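Dec 11, 2020

I've had the same argument three times this fall, so I'm going to write it down once and link to it.

The argument goes like this. Somebody posts a chart from the Vorberg water report, the one the county puts out every March, and the chart shows nitrate in the wells going down. Then somebody else says the farm rules were never needed. Last month the chart was passed around with the caption "problem solved itself," and two people sent it to me within an hour.

I've read the report. All of it, including the tables at the back. I'm not a hydrologist. I worked in a lab for a good part of my life and I can read a table, and that's all you need for most of this.

First, the chart is an average. It takes every well that was sampled in a given year and puts them together as one number. The report says so in small type under the chart, but the version that gets shared has the small type cropped off. The trouble is that the wells are not the same wells each year. In the newest round, 30 wells were added on the Berchtold side of the river, where it's mostly woods and the water has always been clean. If you add clean wells to an average, the average drops. The dirty ones can stay exactly as dirty as they were.

You can check this yourself. Table 7 lists each well by number. Take out the new ones and run the average again, and the drop mostly goes away. It doesn't vanish. There is still a small decline, and I think it's probably real, but it's nothing like the slope on the chart.

Second, groundwater is slow. Rain that falls on a field near Plakach can take years to reach the depth where the sampling is done. So whatever the wells show today says something about how people farmed a while back, and very little about this season. This cuts both ways. People on my side of the argument like to say the rules are already working, and I don't think the report shows that either. The rules are two years old. Graziella Cattaneo said as much at the library meeting and got a cold look from people who had come to hear good news. She was right.

Third, the limit. A lot of the posts say the county is "under the limit," and again that's the average. Some single wells are over it, and several have been over it in every round they were tested. If you drink from one of those, the county average doesn't do much for you. Rodica Ursu has one of the bad ones and has been buying bottled water for the baby next door as well as for herself.

I went looking for where the "solved itself" line came from. As far as I can tell it started with a newsletter from Zoltura, a firm that sells filter systems and soil testing. That surprised me, as you'd think they would want people worried. The newsletter took the chart, left off the note, and wrote one cheerful paragraph. I wrote to them and asked if they would add the note back. They answered politely and said they'd pass it on. The page hasn't changed.

I also want to be fair about the other chart that goes around, the one in red. It says 1,494 samples were taken and makes it sound as if they were all bad. That number is every sample since the program began, for every substance tested, and most of them came back fine. The people sharing it are mostly people I agree with, and I wish they'd stop. It makes us easy to dismiss.
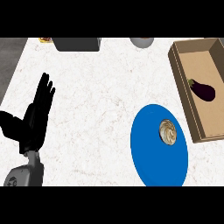

So when one of these shows up in my messages now, I do the same few things. I look for the note under the chart. I check whether the wells are the same from one year to the next. I look at the single wells, and at the worst ones first. It takes me less time than typing out a reply used to.

What I'd like from the county is simple enough. Publish the average for the wells that have been in the program the whole time, right next to the average for all of them. They have the data. I asked for it by email and was told the format is set by the state - maybe so, but there's nothing to stop them from putting a second chart on the next page.

If you're on a private well and you haven't had it tested, the county lab does it for a small fee. You pick up the bottle at the front desk, let the tap run before you fill it, and bring it back the same day. Mine is about 100 feet from the nearest field and came back fine, but I'll test again after the snow melts.

Comments are open. If you think I've read Table 7 wrong, please give me the well numbers so I can look them up.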